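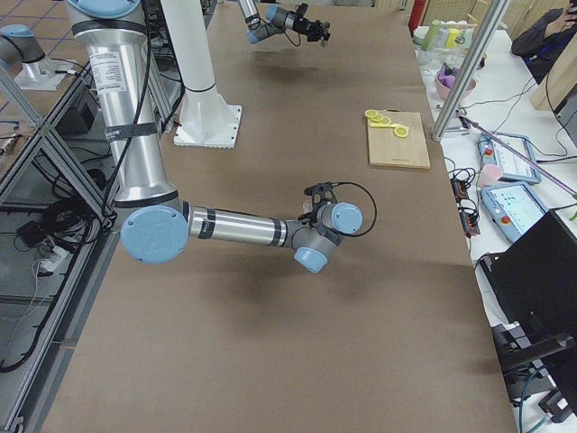
Llevo media vida dibujando patrones de costura y la otra media buscando dónde dibujarlos. He pasado por el papel de seda (precioso, y se rompe con mirarlo), por los periódicos pegados con celo, por el dorso de un papel pintado que heredé de mi tía y hasta por un mantel de hule que todavía tiene marcada la sisa de una chaqueta. Al final me quedé con el kraft marrón, y si puede ser con una hoja que tape la mesa grande de lado a lado, lisita, como la de la foto, porque ahí ya puedes apoyar la regla larga sin que te baile nada. De esa manía salió el rollo Nudari, que es el que uso en mi taller y el que vendo en Sunico desde hace unos cuantos inviernos.

Rollo de papel kraft Nudari para patronaje
Referencia: 3979
Precio: 32 euros, IVA incluido
Color: marrón natural
Acabado: liso, sin rayado ni cuadrícula
Disponibilidad: en stock

Qué tiene de particular

A ver, es papel. No os voy a contar que os va a cambiar la vida. Pero hay papeles con los que se trabaja a gusto y papeles con los que acabas de mal humor a media mañana, y yo de los segundos he comprado muchos. El Nudari tiene cuerpo suficiente para que la rueda de marcar deje su caminito de puntos sin atravesarlo, y aun así se dobla bien por la línea de la pinza cuando quieres comprobar cómo cae. El lápiz blando se ve perfectamente. El rotulador fino también, y no se extiende por la fibra como esas manchas de tinta que parecen arañas.

Tiene dos caras, como casi todos los kraft: una más satinada y otra más mate. Yo dibujo siempre en la mate y dejo la satinada hacia abajo, que además resbala un poco y me permite girar el patrón sin levantarlo. Oriana Garrido, con quien comparto el taller, lo hace justo al revés y jura que su manera es la buena. Probad y ya me diréis.

¿Borra bien? Sí, con goma blanca y sin apretar. Con la goma del extremo del lápiz, no; deja un rastro rosado feísimo.

Para qué lo uso yo

Sobre todo para el patrón base, el que guardo años. Lo dibujo, lo repaso, marco piquetes y aplomos, escribo la talla y la fecha de la prueba bien grande (esto último lo aprendí a base de confundir dos espaldas casi iguales) y lo cuelgo de una percha con un gancho. Para las transformaciones también, aunque si voy a hacer una manga que seguramente acabará en la basura tiro de retales del mismo rollo. No tiréis los retales. Una tira larga sirve para medir curvas de canto, para probar el ancho de una vista o para apuntar el recorrido de una cinturilla.

Y luego están los usos que no son de costura. Tengo clientas que lo compran para envolver, una maestra que lo pone en el suelo del aula para pintar con los pies, y un señor muy amable que forra con él los cajones de las herramientas. Me parece todo fenomenal. Eso sí, no es un papel alimentario, así que no lo pongáis en contacto directo con comida.

El soporte Obura (se vende aparte)

El rollo pesa y, si lo dejas suelto encima de la mesa, en algún momento rueda hasta el suelo. Siempre. Por eso me gusta ponerlo en el soporte Obura, que es una barra con dos apoyos que se atornillan al canto de la mesa o a la pared. El nuestro está atornillado a la pared, a la altura de la cadera, y saco el papel hacia mí como quien saca una persiana.

No lleva cuchilla. Lo sé, lo sé, me lo preguntáis mucho. La versión anterior la llevaba y yo personalmente la odiaba, cortaba en diagonal y además me comí más de un nudillo. Con unas tijeras largas de papel (¡de papel, dejad las de tela en paz!) se corta recto si antes doblas y marcas con la uña.

Cómo quitarle la curva al papel

Esta es la pregunta estrella, sobre todo cuando se llega al final del rollo y el papel viene más enroscado. Yo corto el trozo que necesito, lo enrollo al contrario sin apretar mucho, lo dejo así mientras me tomo el café y luego lo estiro con la curva hacia abajo. Pesos en las esquinas y listo. Si sigue rebelde, plancha tibia sin vapor por la cara mate, con un trapo de algodón en medio. Sin vapor, de verdad, que se ondula y entonces no hay quien lo arregle.

Para sujetarlo a la mesa uso cinta Wuvell, la de quita y pon. Pega lo justo y se despega sin llevarse la fibra. Con cinta de embalar os vais a cargar la hoja, la mesa o las dos cosas.

Dónde guardarlo

De pie, en un sitio seco y lejos de la ventana. El sol lo va poniendo pálido por un lado y, aunque para dibujar da lo mismo, a mí me fastidia ver la franja. En mi trastero anterior había humedad y perdí un rollo entero en febrero: se abombó por los cantos y cada vez que trazaba una recta me salía una ola. Desde entonces duermen en el taller, dentro de su funda de cartón.

Los patrones terminados los podéis colgar o enrollar. Doblar, solo si no queda más remedio, y nunca por encima de una línea de costura.

Envíos y devoluciones

El rollo va en tubo rígido, con tapas en los extremos. Si el pedido entra antes del mediodía suelo prepararlo esa misma tarde, salvo que tenga prueba con alguna novia, que entonces manda la novia. Si os llega con un golpe en el canto, mandadme una foto antes de abrirlo del todo y os envío otro. Por una abolladura pequeñita en el cartón exterior no os preocupéis, el papel suele estar perfecto.

Admito devoluciones si el rollo está sin estrenar. Si habéis cortado un trozo para probar y no os convence, escribidme igualmente y lo hablamos.

Lo que me preguntáis por correo

Si se puede coser a máquina: sí, con puntada larga y una aguja vieja. Para una prueba rápida de volumen está muy bien, yo he montado así cuellos enteros.

Si hay en blanco: de momento no. Pedí muestras de uno y transparentaba demasiado.

Si sirve para calcar: no, es opaco. Con una mesa de luz potente algo se ve, pero para calcar de revista mejor un papel de patrones fino, y luego lo pasáis al kraft con la rueda.

Si hago precio para escuelas: sí, a partir de 2 rollos el envío corre de mi cuenta, y para cantidades grandes me escribís y os preparo un presupuesto. Poned en el asunto la referencia 3979, que si no se me pierde entre los correos de botones.

También te puede interesar
Soporte de pared Obura
Cinta removible Wuvell
Rueda de marcar con mango de madera
Pesos para patrones, juego surtido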